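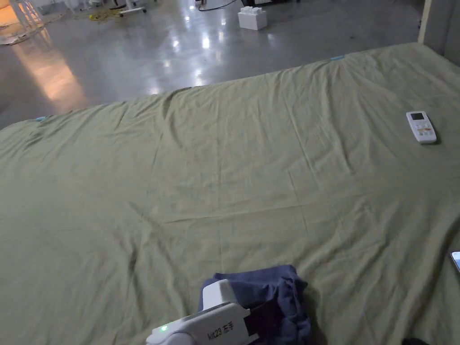
Will the people who make beds and fold linen at Plususari still have jobs when the machines are trained?

They will, and the jobs are being rewritten now, with the people who hold them in the room. We have put that in writing for everyone on the payroll, and the rest of this page explains what it means in practice.

About Plususari

Plususari is a linen and room-preparation company. We wash, dry, fold and deliver bedding, towels and work clothing, and for some customers we also send crews to strip and make up the beds. Our customers are guesthouses, training centers, staff residences and two small clinics. On an ordinary working day more than 1000 pieces pass through the folding hall.

The company was started by Hartmut Schwerdtfeger, who had repaired laundry machines for most of his working life and got tired of seeing good ones thrown out. He bought a used washer, rented the ground floor of the old Gentile building and took on two people to fold. One of them, Hannelore Kramer, now runs the folding hall and the training room next to it. Hartmut is still here most mornings. He looks after the boilers and is usually the first to know when a bearing is going.

We moved the washing to larger premises in Dreltari a few years later. The Gentile building kept the folding hall, the repair bench and the offices.

Where automation came in

Washing and drying were automated before most of us arrived. The machines weigh the load, dose the detergent and stop when they should. Ironing flat sheets has been done by a roller ironer since the second year. None of this caused much discussion at the time. The work it replaced was lifting wet cotton by hand, and there were no complaints about losing it.

Handling soft cloth is a different matter. A sheet never lies the same way twice. A pile of shirts or blankets has no fixed edges, and a person finds the corner by feel without thinking about it. For a machine this is hard, and for a long time we assumed it would stay with people completely.

In June we began a project with Veltotier, a small engineering company that works on robot handling of textiles. Their method depends on watching skilled people work. Our staff carry out everyday tasks while holding gripper units, one for the left hand and one for the right, and the movements are recorded. Picking up a crumpled piece of cloth, laying it out and moving it across a bed are the kinds of tasks involved. Small everyday things such as a remote control are left lying on the sheet in some of the sessions, as they would be in an occupied room, and the person works with them there.

The recordings are used to train software. Veltotier does the software. We supply the people who know how to do the job, and the floor space.

What the work is like

A session in the training room lasts up to two hours, with a break in the middle. The person wearing the equipment decides the pace. Hannelore set that rule at the start, after the first schedule she was shown had no breaks on it at all.

Most people find the grippers awkward in the first week. You lose the feeling in your fingertips and have to look more than you are used to. Thick cloth is easier than thin cloth. A bunched-up garment is easier to take hold of than the hem of a flat sheet, and several people have said they only noticed how much they slide a thumb along a hem once they could not do it.

"I have folded for a long time and I never had to say how," says Hannelore. "Now I am asked every day why I took it from that side. Sometimes I know. Sometimes I have to do it again slowly and watch my own hands."

Failed attempts are kept as well as good ones. Nobody is scored on them. The recordings are not used for appraisals, pay or discipline, and supervisors outside the training room do not have access to them.

What changes for staff

Training-room work is paid at a higher rate than folding, as it needs concentration and the equipment has some weight to it. It is open to anyone who has been with us for six months. We ask for people who want to do it. Those who prefer to stay at the folding tables stay there, at the same hours as before.

Three new positions have come out of the project so far. One is a session lead, who prepares the beds and cloth and keeps the log. One is an equipment technician, a post filled by a former delivery driver who trained under Hartmut. The third checks the recordings and marks where a task begins and ends. All three were filled from inside the company.

We expect the folding hall to need fewer hours of hand folding in the future. We would be misleading our staff if we said anything else. Our agreement with them, signed on September 20, 2020, has these main points:

No one employed on that date will be dismissed as a result of automation in folding or bed preparation.

Any change of duties comes with paid training and at least the old hourly rate.

Staff see a new machine and try it before it is put into regular use, and their comments are answered in writing.

Anyone may stop recording at any time, for the session or for good, and goes back to their earlier post.

There have been disagreements. Some of the delivery staff felt that the money spent on the training room should have gone to the vans, and two of the vans have since been replaced. The folding crew asked for a say in which tasks are recorded first. They chose the ones that are hard on the back and shoulders, mainly large flat sheets and anything that means leaning across a wide bed. That order is the one we follow.

What we do not automate

Mending is done by hand and will remain so. The repair bench has a button drawer with 101 compartments, built by Hartmut, and it is in use every day. Checking for stains and thin spots is also done by people, under good light. Customers call a person when something is missing, and that person can walk into the hall and look for it.

Crews who go into occupied rooms are people. Residents in the clinics have told us they like to know who is coming, so the same crew goes to the same floor whenever we can arrange it.

Visiting and working with us

The folding hall can be visited by arrangement. Please call the office first, and wear closed shoes with a good grip. The training room is closed to visitors during sessions, but Hannelore shows people around between them when she has time.

We take on new staff for folding, delivery and bed crews throughout the year. No experience is needed for folding. New starters spend their first two weeks at a table beside someone experienced, and the hours are agreed before the contract is signed. Applications can be left at the office in the Gentile building or sent by mail. Former employees are welcome to apply again, and several have.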